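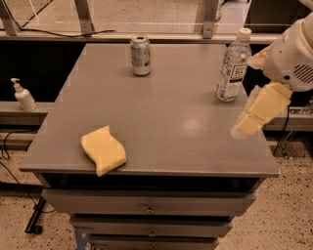
## Februar, Testtag mit dem Leiharm, abends

Kurz, bin müde. Der Arm von Cirham läuft jetzt seit heute früh, Abräumpaket inklusive. Aufbau ging schneller als gedacht, Kalibrierung dafür zäh. 4 Anläufe, dann war die Tischhöhe drin. Im Handbuch steht dazu ein halber Satz.

Aufgabe für die erste Runde: Schwamm, Dose, Wasserflasche, alles oben auf dem grauen Schubladenschrank. Schwamm vorne links, bewusst mit einer Ecke über die Kante, die beiden anderen weiter hinten. Flasche ist durchsichtig, davor hatte ich am meisten Bammel. Ging dann aber. Dose auch. Schwamm zweimal liegengelassen, beim dritten Mal gepackt, ziemlich schief.

Greifer: zwei Finger, helles, leicht durchscheinendes Zeug. Gefällt mir besser als der von Terkia, den wir im Herbst hatten, der hat jede Dose verbeult. Dafür ist das Gehäuse oben klobig, neben der Flasche wirds eng. Muss die Startposition morgen weiter nach rechts legen.

Software naja. Oberfläche auf Englisch, Hilfetexte halb übersetzt. Fehlermeldung 851 kam dauernd, laut Hotline "kein Fehler". Aha. Hotline selbst nett, 30 Minuten Warteschleife.

Preis: Miete bis zu 2.000 im Monat, je nach Paket, Wartung extra. Shukla wäre billiger, liefert aber erst im Sommer und ohne Greifer. Angebot von Tirer liegt noch ungelesen im Postfach.

Morgen: Schubladen probieren. Die Knöpfe sind klein und rund, da bin ich skeptsich. Außerdem Akku vom Tablet laden, Kabel am Boden festkleben (bin heut zweimal hängengeblieben) und Rückgabefrist nachschauen. Und endlich mal Mittag essen.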